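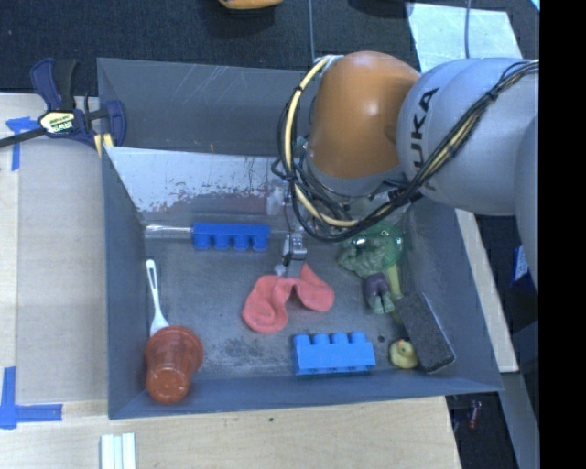 What was left in the bin.

Lowri Wogan had until four to empty the house on Prosser Street, and at two-thirty she was still in the back room with the metal bin.

Her brother-in-law wanted it thrown out as it was. Vilmos had already carried down the beds and the good chairs, and he stood in the doorway with his gloves on.

"It's junk," he said. "A spoon and a duck."

"Give me ten minutes."

She took the duck first and put it in her coat pocket. It was yellow, with an orange beak, and it had sat on the edge of the tub the whole time Ieuan was small. The spoon was the slotted one Rhiannon used for peas. It went in the kitchen box. The cup she turned over twice, looking for a name on the bottom, and found none.

"Whose is the green man?" Vilmos asked.

"Ieuan's. He got it for having his tonsils out."

"He's thirty."

"He'll still want it."

Vilmos picked up the two blue bricks and knocked one against the other. He asked where the rest of them were. She told him they had gone to the school sale in November, a whole sack, and these must have been under the radiator. He set them on the windowsill.

The pink cloth she left for last. Her mother had dusted with it, and before that it had been part of something else, a blouse or a pillowcase. Lowri smoothed it flat on her knee. It was smaller than she expected. She folded it in four and laid it over the eraser in the box.

"Is that all?" Vilmos said.

"That's all."

He carried the bin down to the truck. She heard it hit the side rail, and then she went to look for the keys.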